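# About Folness

Folness is a school for people who want to learn to bake bread and have been told, usually by family, that they should get some help. We teach evening and weekend classes in a former shoe store on the main street of Ballevlow. The sign out front still says SHOES if the light hits it right, and we get a few hopeful customers every winter.

We opened with 5 students and one oven that ran hot on the left. There are 28 seats now and the ovens are better behaved, though we kept the old one for flatbread, where it can't do much harm. At last count 1,146 people had finished the beginner course. Most of them still bake. The rest send us pictures of bread from other bakeries, which we also enjoy.

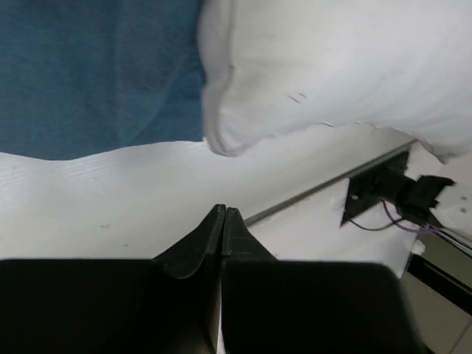 The beginner course runs six weeks and covers four loaves. Week three is rye, and people complain about it — we have read the comment cards and rye is staying. The starter everybody works from is called Jumach, after the town it came from in a pickle jar. You take some home on the last night, along with a feeding sheet that you will lose.

Flour comes from Tsuchiya, a small mill up the road that delivers when it feels like it. If a class gets moved, that's probably why.

We don't do birthday parties, cupcakes or anything with fondant. We do rent the kitchen on Mondays, and the next beginner course starts in February. Bring an apron and shoes you don't care about. We don't sell either.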